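How do I clean a pale wood table without killing the finish?
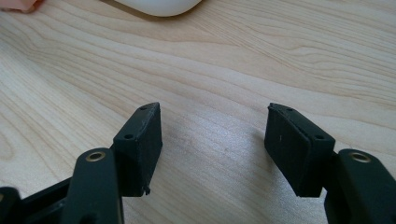 Posted by Florencia Villalba, Jun 25, 2024

So I bought this table secondhand in February and I love the grain on it, all those long curvy bands (there are even little ovals in one corner!). I work at it all day, and I've been wiping it down with whatever kitchen spray is under the sink. Now I'm worried. One spot looks whitish when the light hits it and I can't tell if that's just shine or if I've wrecked something. No idea what finish is on it. Help?

Asnakech Mekonnen

Crouch down and look at the spot from the side, then move the lamp. If the pale patch moves with the light, it's glare and you're fine! If it stays put, it could be moisture in the finish. Either way I'd quit the kitchen spray. I use a barely damp cloth with one drop of dish soap, then dry it right away, going with the grain. Mine has had 6 years of that plus two kids and still looks good. Try it somewhere hidden first, like under the edge.

Clinderico47

mayo. leave it on overnight. worked on my moms

Asnakech Mekonnen

Please do the lamp thing before you put mayo on it. If it's bare or oiled wood you could end up with a greasy stain.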